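Welcome Center Walk-Through Checklist: Newcomer Services, Predwood Site
By Kevin Fahy
January
4 min read
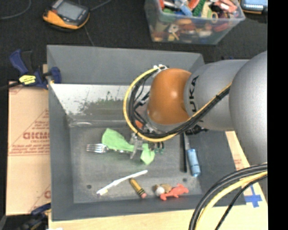 A KUKA arm above a gray bin, with a fork lying in it.

This is the checklist used before the Predwood site opens for the new term of citizenship and English classes. Two people walk the building together, one reading and one looking. Mark each line OK, FIX or N/A. Comments are from the January walk-through by Roswitha Mühlbauer and Jannik Diekmann.

ENTRANCE AND RECEPTION

1. Front steps clear, handrail firm. OK.
2. Ramp door opens with one hand. FIX. The closer is too strong. A parent with a stroller had to be let in by someone inside. Arne Stöcker has the part on order.
3. Welcome sign readable from the sidewalk in all posted languages. OK. The Thai line was redone by Ratanaporn after two families said the old wording sounded like a store sign.
4. Sign-in sheet does not ask for immigration status or country of birth. FIX. An old version was still on the clipboard. Removed and shredded during the walk-through. Check the drawer too.

EXITS AND FIRE SAFETY

5. Both exits unlocked during class hours. OK.
6. Exit map posted in each classroom. FIX. Missing in Room 11. The map in the hallway still shows the wall that was taken out.
7. Extinguisher tags current. OK.
8. Fire drill steps explained at first class, with interpreters. N/A until term starts. Muchen Tang will do the Mandarin group. We still have no one for Tigrinya – ask at Gronport.
9. Hallway clear of stored items. FIX. Boxes from the heritage exhibit are along the left wall. Donated coats are in front of the electrical panel.

CLASSROOMS

10. Chairs and tables steady. OK, except one table in Room 10 that rocks.
11. Heat works. OK. Slow in the back room, so turn it on an hour before class.
12. Outlets not overloaded. FIX. Two power strips plugged into each other behind the map of arrivals. Jannik unplugged one.
13. Child care corner: outlet covers in, no small parts, gate latches. OK. The latch is stiff but holds.

PRIVATE RECORDS

14. Client files locked. OK. All 337 open files are in the gray cabinet, key with the front desk.
15. Interview room door closes fully and voices can't be heard from the waiting area. FIX. Roswitha sat outside while Jannik read aloud, and she could follow most of it. Needs a door sweep at least.
16. Staff know who to call if an officer comes to the door. FIX. The card by the phone has the number of the lawyer we used before Miker.

KITCHEN

17. Fridge clean and dated labels used. OK.
18. Allergy sheet posted for potluck nights. FIX. English only.

GENERAL COMMENTS

The building dates from 2000 and most of the repeat items come from doors. Lines 2 and 15 were also marked FIX last time. Please get both done before the first evening class.

Lines 4 and 16 cost nothing and should not come up again. Whoever changes a form or a phone number should replace every copy that day.

Exhibit boxes can go to Gronport if there is no room here. Call first, their loading door closes at 4 p.m.

Second check: Arne and Muchen, FIX lines only.

Contact the Predwood front desk | © Predwood Newcomer Services | Back to top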